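Why Does Cloth Crumple?

A short investigation for people who have been told to fold their laundry
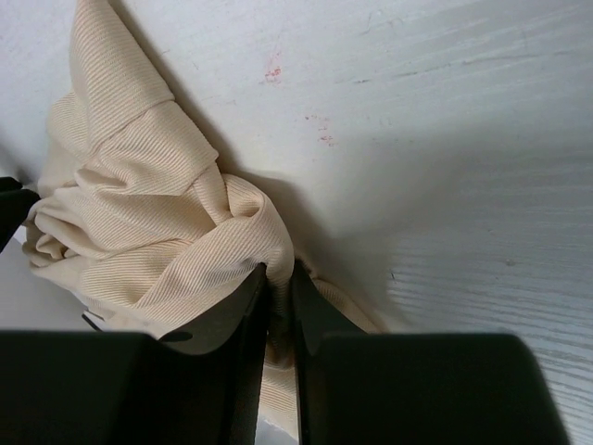
Cream-colored cloth, well crumpled. Look for the fine lines running across the folds.

Drop a sheet of paper on the floor and it stays more or less a sheet of paper. Drop a T-shirt and you get a heap. Drop it again and you get a different heap. You could spend a whole afternoon dropping the same T-shirt and probably never see the same heap twice, although your family may ask you to stop before you can be sure.

So what is cloth up to?

It's mostly string

Most cloth is made of yarn, and yarn is a lot of thin hairs, called fibers, twisted together. The yarns are either looped through each other (that's knitting) or crossed over and under each other (that's weaving). They aren't glued. Each one can slide a tiny bit against its neighbors, and when thousands of yarns all slide a tiny bit, the whole piece can bend in almost any direction it likes.

Paper is made of fibers too, but they are pressed and stuck together, so they can't slide. Paper can bend one way at a time. Ask it to bend two ways at once and it gets a sharp dent and sulks.

What the lines are for

Some cloth has fine raised lines in it. A knitted cloth can have ribs, like the cuff of a sock. A woven cloth can have slanting lines, and then it is called a twill. Jeans are the famous twill. Turn up the bottom of a leg and you can see the slant for yourself.

The lines are handy if you want to study a heap. On flat cloth they run straight. Where they curve, the cloth is curving. Where they suddenly change direction, one layer has probably flopped over another. It's a sort of map, drawn on the very thing that is getting lost.

A fold or a crease?

A fold is round and easygoing. Shake the cloth and it's gone. A crease is sharp, and it tends to stay, especially if somebody sits on it. Grown-ups put creases into trousers on purpose, with a hot iron, and then spend the rest of the day complaining about the creases in their shirts. There is a rule about which creases are the good ones. I have never seen it written down.

Dark places between folds are only shadows, by the way. Cream cloth can look almost peachy down there. It's the same cloth.

Try it: the pinch test

You need a dish towel, a table, and a sheet of paper the same size or close to it.

1. Lay the towel flat. Pinch it in the middle with your finger and thumb and lift it slowly. Watch the folds hang down from your fingers.

2. Put it down again and let go. Does it go back to being flat? (It does not.)

3. Now pinch the paper in the middle and lift. Listen as well as look.

4. Go back to your towel heap and find a corner. Lift the towel by that corner, then find the next corner along the edge and hold that too. Most of the heap should disappear.

Step 4 is the secret of folding laundry. A heap has plenty of middle and hardly any corners, so finding a corner is most of the work. You now know how to do it, which is unfortunate, as you can no longer say that you don't.

Words to keep

Fiber: a very thin hair of cotton, wool or something made in a factory.
Yarn: fibers twisted together.
Twill: a weave with slanting lines.
Crease: a fold that has decided to stay.

Written by Yamila Bravo. Dish towel experiments by Dardo Sosa, age seven.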